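FOR IMMEDIATE RELEASE

Borlow council to vote on wider smoke-free zones outside schools and play areas

Borlow, May 13, 2026

Councillors in Borlow will be asked in July to back a new set of smoke-free and vape-free zones outside every school gate, playground and bus shelter in the town. The plan has the support of the Borlow Clean Air Group, which has spent the spring collecting names on doorsteps and outside the market hall.

The petition passed 2000 signatures on Monday night. It was handed in at the council offices first thing the next morning.

Under the proposal, no smoking or vaping would be allowed within 25 metres of a school entrance between drop-off and pick-up times. Play areas would be covered all day. Bus shelters too, including the open-sided ones on the Skirari road, which are not fully enclosed and so fall outside the present indoor rules.

"People are fed up with walking their kids through a cloud," said Senyo Yakubu, who chairs the group. "Strawberry, mint, whatever it is that week. It's the same three or four spots every morning and parents have been asking for something to be done for ages."

Mr Yakubu said the group was asking for signs and friendly wardens first, with fines held back for people who refuse to move on more than once. 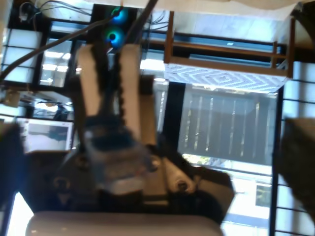 The zones would be brought in as a trial. Two schools to start with – Wuvville Primary and Tsikata Road Juniors – then the rest of the town if the council is happy with how it goes. The group wants the trial to begin with the autumn term so that families can be told before the summer break.

Wuvville Primary already asks parents not to smoke at the gate. It has no power to make them, and the pavement outside is public highway. Same problem at Tsikata Road, where the entrance opens straight onto a row of shops and the bench outside the bakery has become a regular smoking spot.

Zsolt Dudás, a father of two at Wuvville Primary, has written to the council in support. "I smoked for years so I'm not pointing the finger at anyone," he said. "I used to stand at that gate with a roll-up myself. If there had been a sign I would of walked round the corner, and I think most people will."

What the group is asking for

Painted pavement markings and plain signs at the edge of each zone.

No smoking or vaping in council-run play areas at any time.

Bus shelters on all routes through the town to be included, not just the ones in the centre.

A stop-smoking drop-in at Borlow Library, one afternoon a week, free, no appointment.

Bins for used disposable devices and pods at the edge of each zone. Litter pickers have been finding them in hedges and drains all along Tsikata Road, and the batteries shouldn't go in with ordinary rubbish.

Money for the first year would come from the existing public health budget. The group has asked for a ringfenced sum to cover signs, paint and warden hours, and says it will go through the costings with officers line by line before the vote. No rise in council tax is being sought for it.

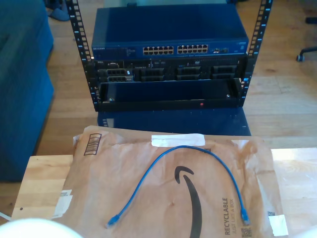
A blue Netgear network switch in an open-frame rack.

Objections so far

A handful of traders have written in against the plan. Their main worry is the Tsikata Road zone, which would take in the pavement tables of two cafes. The group met the owners last week and has offered to support a later start time there, after the morning school run. Talks are carrying on.

Some residents have asked whether vaping should be treated the same as smoking at all, given that many people took it up to get off cigarettes. Mr Yakubu said the point was a fair one and the group had argued about it at length. "We don't want anyone going back to fags over this. Nobody is saying you can't vape. We're saying not there, not at ten to nine. The drop-in is in the plan for exactly that reason, so there's somebody to talk to if you're stuggling."

Others want the zones to go further and cover the whole of the high street. The group is not asking for that at present. It may come back to it once the trial has finished.

There have also been questions about older pupils. The group has asked that wardens do not hand fines to anyone of school age. Secondary pupils found vaping in a zone would be spoken to and the school told, with details of the drop-in passed on. Heads at both trial schools have seen the wording.

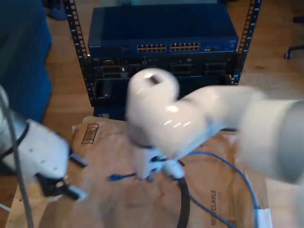
Photo: Borlow Clean Air Group

How the vote will work

The plan goes to the health and wellbeing panel first. Members of the public can speak for up to 5 minutes each and must put there names down with the council's meetings team beforehand. If the panel backs it, full council votes later in July. Exact dates will be on the council website once the calendar is confirmed.

Anyone who lives, works or goes to school in Borlow can send written comments until the end of the month before. Paper forms are at the library front desk and at both school offices. Forms in large print on request. Comments from businesses are welcome and will be listed separately in the report.

The group is holding an open evening at the Skirari Road Community Hall ahead of the panel meeting – tea and biscuits, a map of the proposed zones on the wall, and a chance to say if a boundary looks wrong. Several lines have already been moved after residents pointed out that a zone stopped halfway along a garden wall. Doors at 7pm, date to follow. Step-free entrance at the side.

"Come and shout at us if you want to," Mr Yakubu said. "We'd sooner hear it now than after the paint's gone down."

ENDS

Notes to editors

Borlow Clean Air Group is a residents' group with no party ties. It takes no money from tobacco, vaping or drug companies.

The trial zones are Wuvville Primary (main gate and the back lane entrance) and Tsikata Road Juniors (main gate only). Maps on request, please say which format.

Distances are measured from the centre of the gate, along the pavement.

Senyo Yakubu and Zsolt Dudás are both free for interview. Mornings best for Mr Yakubu, after 4pm for Mr Dudás. Please ask the school before filming or taking pictures at the gates.

Media contact: press desk, Borlow Clean Air Group, care of Borlow Library.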